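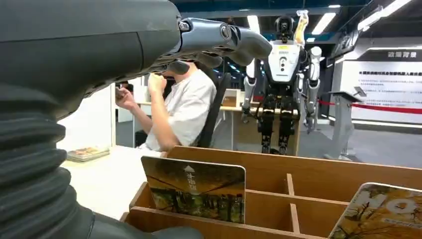
A person seated in an office chair

An office chair is a chair made for use at a desk. Most have a padded seat, a backrest and a central column that lets the seat turn and be raised or lowered. The column stands on a base with casters, usually five of them.

Height is set by a gas spring, worked by a lever under the seat. Many models also tilt, and a knob adjusts how hard the user must lean. Armrests may be fixed, adjustable or left off.

Seats are covered in fabric, mesh, leather or vinyl. Hard casters are sold for carpet and soft ones for wood or tile floors.

Early swivel chairs had wooden seats and a screw thread for height. Gas springs later replaced the screw in most designs.

See also: Desk, Caster, Stool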